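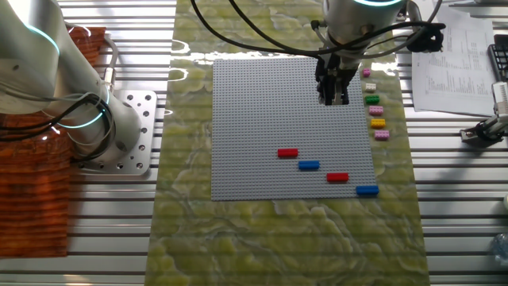 Maya Aoun wrote in after the last installment to ask why her new workstation takes longer to open a project than the laptop it replaced, and whether she should send it back. She has 40 threads, more memory than her apartment has closet space, and a progress bar that moves like it's being paid by the hour.

Don't send it back yet, Maya. Nine times in ten a slow new workstation is a perfectly good machine set up by someone in a hurry, and the someone is usually the owner. Set aside an afternoon and go through the steps below in order. I know you'll skip to the one about the graphics card. Everybody does.

What you need

A screwdriver, a flashlight, the manual for your motherboard (the PDF will do, the paper one is in nine languages and contains mostly warnings), and a real project that annoys you. Benchmarks are fine for arguing with strangers. For this job you want the file you open every morning.

Step 1: Write down how bad it is

Restart the machine, wait until the disk light calms down, and time three things: opening the project, saving it, and whatever long task you normally go get coffee during. Do each one twice and keep the second number. Put them on paper. If you keep them in a text file on the desktop you'll reinstall over it in Step 6, and I speak as a man who has done this.

While the long task runs, open the system monitor and look at the processor graph one core at a time. The overall percentage is close to useless on a machine like this. On 40 threads, one thread working itself to death shows up as a little over two percent, and you'll conclude that the computer is idle and hates you.

If a single core is pinned and the others are asleep, your software is doing that part of the job on one thread. No amount of tuning will spread it out. Some programs have a setting for it, buried under Preferences, then Advanced, then something named by an engineer. Furnano, the modeling package I use, calls it "distribution policy" and ships with it turned off. Look for yours before going any further.

Step 2: Check where the memory is sitting

Shut down, pull the plug, wait a minute, and take the side panel off. Touch bare metal on the case before you touch anything else.

Memory sticks have to go in particular slots. The manual has a chart. If your machine has four channels and all the sticks are crowded together on one side like guests at a wedding who only know each other, you could be getting half the speed you paid for. Mine arrived that way from the Flillach shop, with a sticker on the panel saying it had been inspected.

Move the sticks to match the chart. Push until both clips snap. It'll feel like you're going to break the board, and you won't. Then start up, go into the firmware screen, and read what it says about channels and speed. The first start after moving memory can take several minutes with a black screen. Leave it alone. Go stand in another room if you have to.

Step 3: Turn on the memory profile

Still in the firmware screen, find the memory profile setting. Out of the box, a lot of boards run everything at a cautious default and wait for you to ask nicely. Choose the first profile in the list, save, and restart.

If you have error-correcting memory there may be no profile at all, and the speed will be set already. Fine. Skip ahead and feel superior.

If the machine won't start with the profile on, go back in and turn it off. You can try the next one down, but don't spend the evening on it. A workstation that crashes at 2 in the morning with a render three quarters done has no speed worth mentioning.

Step 4: Look at the power plan

This one is embarrassing for everyone. Check the operating system's power settings and make sure it isn't on the one with a leaf next to it. Then check the firmware, which may have its own opinion, and then any utility that came with the board, which will have a third.

Pick one place to control it and set the others to default. I let the operating system do it and uninstalled the utility, which had been using a whole core to draw an animated picture of a fan.

Step 5: Put the right files on the right drive

A typical workstation has a fast drive for the system and a bigger, slower one for everything else. Most programs will cheerfully put their scratch folder on whichever drive you picked during installation while thinking about lunch.

Open your software's preferences and find every path marked cache, scratch, temp or autosave. Send all of them to the fast drive, or to a second fast one if there's a spare slot. Finished projects can live on the slow drive. The one you're working on shouldn't.

Watch out for autosave in particular. My copy of Semaan was saving 18 backup versions of every scene to a network folder, one after another, while I sat there and blamed the processor. I cut it to three and moved them to the local drive, with a copy out to the network at night. Saving went from a sigh to a blink.

Keep some room free on the fast drive, too. These drives slow down when they're stuffed.

Step 6: Graphics driver, at last

Hello to those of you who came straight here.

Download the driver from the card maker's own site, and take the studio or production version if there is one. The gaming version comes out more often and is very proud of itself. Choose the clean install option. If your software's maker publishes a list of drivers they've tested, use one from the list even if it's older. Especially if it's older.

Then open the software and make sure it's using the card you bought. Some boards have basic graphics of their own, and a cable plugged into the wrong socket on the back will send everything through that. Follow the cable with your finger. I don't want letters about this one.

Step 7: Heat

Run your long task again for half an hour with the system monitor open and watch the clock speed. If it starts high and sags after ten minutes, the machine is getting hot and slowing down to protect itself.

Pull it out from the wall. Vacuum the carpet it's standing on, or better, get it off the carpet. Check that every fan turns and that the front ones blow in and the back one blows out. If the cooler still has its plastic film on the bottom, you'll have to remove it, clean off the old paste and put on new, a blob the size of a pea. Cases get sold with fan controllers too. I bought the Lillirar, which has a dial that goes to 2000 and makes a small difference at one end and a large noise at the other.

Step 8: Time it again

Same project, same three tasks, second number of each. Put them next to the ones from Step 1.

If opening is still slow and everything else got better, suspect the file. Projects that have been copied forward for years pick up linked textures from drives that no longer exist, and the program politely waits for each one to answer. Turn on the missing-files report, fix or delete the dead links, and save under a new name.

If nothing changed at all, go back to Step 1 and read the part about single threads once more. Then call the seller, with your paper in hand. Support people treat you very differently once you read them numbers.

Maya, let me know which step it was. My money is on the memory slots. Next time I'll get into monitor calibration, so you may want to start clearing your desk.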